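Skatholm cup goes wider: square ceramic desk cup from Radel now open to trade orders

For immediate release, May

GUDAVICO - Radel, the small ceramics studio behind the Skatholm desk range, is opening its square cup to shops and offices from this month. Until now studio door only. One shape, one glaze, no minimum order for the first run.

The cup started out as a drinking cup. People bought it, took it to work, stuck pens in it. So the studio has stopped arguing and is selling it as a desk piece, though it'll still hold coffee if you ask it to.

"We kept seeing it on desks," said Jinlong Lei, who designed the cup and runs the glaze room. "Nobody was drinking out of it. Fine. The corners are what people like, I think. It doesn't look like a mug somebody forgot to take back to the kitchen."

What buyers get: a square body with the corners rounded off, narrowing a little toward the foot. Cream glaze. A thin band running under the rim. Shallow dimples pressed into the sides, a place for a thumb and finger when the cup gets moved across the desk. Open top, no lid, no insert.

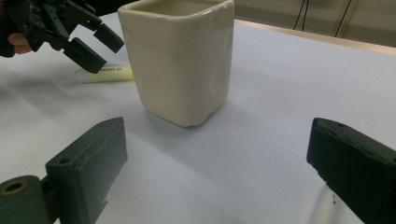
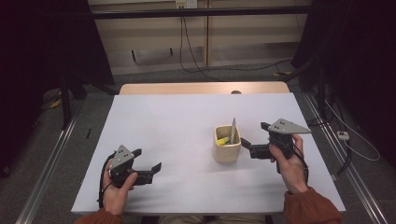
The Skatholm square cup on a white tabletop. Second picture: in use as a pen holder, with a silver-gray pen and a yellow marker.

The first trade run is 326 cups. Of those, 101 are already spoken for by Hegazy, the office supply store, which will put them out on its desk accessories shelves later in May. The rest go to whoever orders first. A second run is planned for the fall, size not set yet, depends on the kiln and on how this one goes.

Every cup is glazed by hand, and the studio wants stockists to know that before they order. Glaze pools. Edges vary a bit, the band can sit slightly higher or lower from one cup to the next. Cups with cracks are pulled before packing. Small differences in surface are not treated as faults and won't be credited as such, please tell your customers the same.

"If you want them all identical we are the wrong studio," Lei said. "We say that on the phone as well. Saves everyone a return."

Care is simple. Rinse, wipe, dry. Ink comes off the inside with dish soap and a soft brush if you get to it the same day; old marker stains take longer and may leave a shadow. Do not use scouring pads on the glaze. Felt feet are included loose in the box, peel and stick, usefull on glass desks and painted shelves.

Ordering. Trade customers can order by carton, 5 cups to a carton, or single cups for samples. Samples are charged at the normal trade price and taken off the first full order. Cartons ship flat rate. Please allow 2 weeks from order to delivery, longer for islands and anything that has to go by freight. Pickup from the Gudavico studio is possible in the mornings, ring first so the boxes are at the door.

Price list and order form are availble from the Radel trade desk on request. Retail customers should contact their nearest stockist or visit the studio shop.

About Radel
Radel is a ceramics studio in Gudavico making cups, trays and small storage pieces for desks and kitchens. The Skatholm range is made and glazed on site.

Press contact: Jinlong Lei, Radel, Gudavico. Samples for review on request, please say which publication and where to send.

ends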